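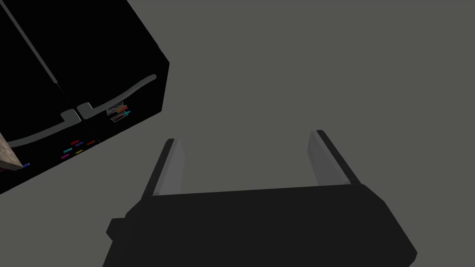
Export Control and Sanctions Compliance Inspection: Checklist with Comments

Site: Grasport transit warehouse, bonded section
Operator: Oletti Freight
Inspection date: 14/08/2025
Scope: embargo screening, dual-use licensing, end-use documents, bonded storage
Previous inspection: February
Ratings: S = satisfactory, C = correction required, N = not applicable

Section 1. Party screening

1.1 Consignee, notify party and paying bank screened against current sanctions lists before booking: S
Comment: 268 consignment files were open on the inspection date. All carry a screening result.

1.2 Lists refreshed at each working shift: C
Comment: The evening shift was using the list loaded in the morning. A designation published in the afternoon would not be picked up until the next day. Operator to set an automatic refresh.

1.3 Ownership checked beyond the direct consignee: C
Comment: Ownership is checked one level up and then stops. For Lisis Trading, the parent company is recorded and the shareholders of the parent are not. The file must show who holds a controlling interest, including where several listed persons hold smaller shares that add up to control.

1.4 Possible matches cleared by a second person: S
Comment: 18 possible matches were recorded since February. Each has two sets of initials and a written reason for release or refusal.

Section 2. Goods classification

2.1 Control list number recorded for each line item: S

2.2 Technical data sheets held for machine tools, navigation equipment and radio equipment: C
Comment: Missing for two radio consignments from Riedl. Both are on hold and remain on hold until the sheets arrive. A manufacturer's letter stating that goods are "for civilian use" does not replace a data sheet.

2.3 Cargo description specific enough to classify

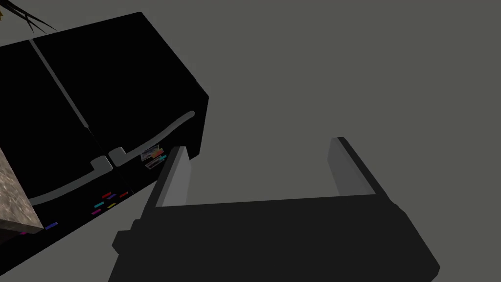
Classification under the embargo schedules depends on function, technical parameters and stated end use. Outer appearance is of little help. "Large black appliance" would be a fair account of the one shown here, tilted at an angle with a rounded edge along its top surface, and as a cargo description it would fail this item. The manifest line must state what the goods do, who made them and the model or part number. Entries such as "equipment," "parts" or "appliance" are returned to the shipper before acceptance.
Rating: C
Comment: Five manifest lines used a general term alone. Operator has requested corrected descriptions.

Section 3. Licenses and end-use documents

3.1 License original or verified electronic copy on file: S

3.2 Quantity and value within license limits: C
Comment: One license allows 980 units. Shipping records show 800 units released and a further booking accepted with no quantity entered. The booking system must block a release until the remaining balance has been calculated — a manual note in the file is not enough.

3.3 End-user certificate signed, dated and naming the final place of use: S
Comment: Certificates naming a free zone as the final place of use were queried by the operator without prompting.

3.4 Re-export clause present where required: S

3.5 Delivery confirmation received after shipment: C
Comment: Requested in every case, chased in few. Set a reminder in the file and record each attempt to reach the consignee.

Section 4. Transit and routing

4.1 Route compared with stated destination: S

4.2 Late changes of consignee or port referred to compliance: C
Comment: Staff refer changes of port. Changes of consignee within the same country are being handled as address corrections. They are new parties and go back to item 1.1.

4.3 Military goods in transit notified to the authority before arrival: N
Comment: None recorded in this period.

Section 5. Bonded storage

5.1 Held goods separated from released goods: S

5.2 Hold labels show file number, date of hold and reason: C
Comment: Reason missing on several labels. "Compliance" is not a reason.

5.3 Seals intact and numbers matching the register: S

5.4 Access log complete: S
Comment: Badge records agree with the paper log.

Section 6. Records and training

6.1 Files kept for the full retention period: S

6.2 Refused bookings recorded: S
Comment: Records include the name given by the caller and the goods requested. Keep this practice.

6.3 Staff training current: C
Comment: Two temporary staff in the booking office have not completed the embargo module. They may not release cargo until they have.

Follow-up

Items 1.2, 3.2 and 4.2 are to be corrected first — written evidence is required for each. Remaining C items will be checked at the next inspection. Goods on hold under item 2.2 may not be moved out of the bonded section without written consent.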